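Halten Workshop Program
Progress report to the Tokier Fund, second period
Prepared by Desmond Ruiz-Ortega, program lead

Dear Mortimer Tillman and colleagues,

You asked in your last letter for a fuller account of the open day than the half page I gave you over the summer, so I have let this report run longer than usual and kept the budget notes short. The quarterly tables went to your office separately and I won't repeat them here.

First, where we are. The tabletop bench at Irnavport has been running since the spring, and the Mak control software is now on its third release. The first release was slow to start in the mornings and had a habit of forgetting its settings overnight, which you will remember from your own visit, and I am happy to say that both of those troubles are behind us. We logged 2508 pick-and-place attempts during the period, all of them with everyday household things. The success rate is in the tables, broken down by item, and it is good for firm items and still middling for soft ones. I would like it to be better and I think it will be by the time I write to you again.

Now, the open day. We held it in November, from ten in the morning until four in the afternoon, and 687 people signed the book at the front door. We had planned for fewer. The parking lot was full by half past ten and the library across the street was kind enough to let us use theirs, for which we have sent a thank-you note and a fruit basket. The line for the demonstration went down the hallway and past the coat rack for most of the morning, and I am afraid a few families gave up on it before lunch. We opened a second sign-up sheet after that, with time slots, and the afternoon was a good deal calmer.

The demonstration was tabletop sorting, in short sessions with a talk at the start and questions at the end. We had gone back and forth for weeks over what to show. Several of us wanted the drawer task, which looks impressive when it goes well, but it takes a long time to reset and you can't really see it from the back row. In the end we stayed with small items and a basket on a plain table, which people understand right away. A grandmother in the front row told me she had been picking things up off the floor after four children for thirty years and would like to place an order.
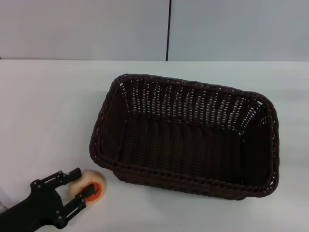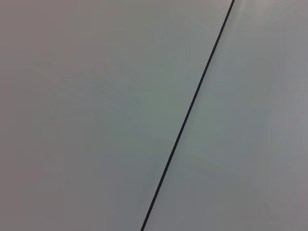 Tabletop sorting at Irnavport: the gripper with a round item beside the basket (first picture), and a plain gray surface with a dark seam in the wrist camera's view (second picture).

The wrist camera gave us more to talk about than I expected. We put its view on a screen beside the table, and it became the favorite thing in the room, especially with the younger visitors. They wanted to know what the robot was looking at, and why it so often seemed to be looking at nothing much. I found myself explaining over and over that the camera goes where the wrist goes, and that a good part of any movement is spent facing a bare surface. A boy from one of the school groups asked whether it got bored. I told him I would put his question in my report, and now I have.

There is a more serious point in that. A plain surface gives the software very little to hold on to when it works out how far the hand has moved, and a single straight line gives it only a bit more. We have been relying on the head camera to fill in during those stretches, and the open day, with so many sessions one after another, was a fair test of that arrangement. The arm stopped itself and asked for a restart four times over the day. Three of those were in the same stretch of movement, on the way back from the basket, and we have since changed the settings there so that the head camera takes over sooner. I would call this the most useful technical result of the day, and we would have been slower to spot it on an ordinary working week.

Soft items were the other lesson. A firm item forgives a clumsy grip and a soft one doesn't, and the audience could tell. When the fingers closed a little too far you could hear a sort of sigh go around the room. Our grip setting is still chosen by hand for each item before a session starts, and I would like to move to a setting that adjusts itself during the grip. The work has begun on the Mak side, though I'd ask you not to expect it in the next release. The one after that is more likely.

As for what people thought, we handed out a one-page form and got 551 of them back, which pleased me very much - I had feared we would be sweeping them up off the floor. Most visitors said they would come again. The two complaints that came up most were the wait and the sound. People at the back could not hear the talk over the chatter in the hallway, and next time we will close the doors and use a microphone. A smaller group asked for longer sessions with fewer people in each, and a fair number wrote that they would have liked to try the controls themselves. We had decided against that for safety reasons and I still think it was right for a first open day, but I would like to find a way. A second, smaller arm with a low force limit, set up well apart from the main bench, would do it nicely.

We also have 58 names on a list of people who would like to take part in home-use interviews. This was more than we had hoped for, and they are a good mix of ages. Quite a few are looking after a parent or a spouse and wrote at length about what they would want help with, and I have to tell you that laundry and dropped things came up far more than cooking did. I am reading through those notes now and will send you a summary once the names have been taken off.

On money, briefly. The open day came in a little over its line, nearly all of it for extra printing and the second round of refreshments. I have covered the difference from travel, where we were under, and the change is marked in the tables. Nothing else has moved between headings. The spare set of fingers we ordered from Halten's supplier came late but came complete.

For the coming period we plan to finish the handover changes between the two cameras, carry out the first of the home-use interviews, and begin bench trials of the self-adjusting grip. We would also like to hold a second open day, and I would be grateful for your thoughts on the timing. Spring would suit the schools best. If the Fund were willing to consider a modest addition for the smaller arm I could send a quote along with the next tables.

Mr. Tillman, you mentioned that two of your board members were sorry to have missed the November event. They would be very welcome at the bench on any working morning, and we can run the same demonstration for them without the line. Coffee is at ten. Please let me know a day or two ahead so that I can have the arm warmed up and the visitor badges ready.

With thanks and warm regards,

Desmond Ruiz-Ortega
Halten Workshop Program, Irnavport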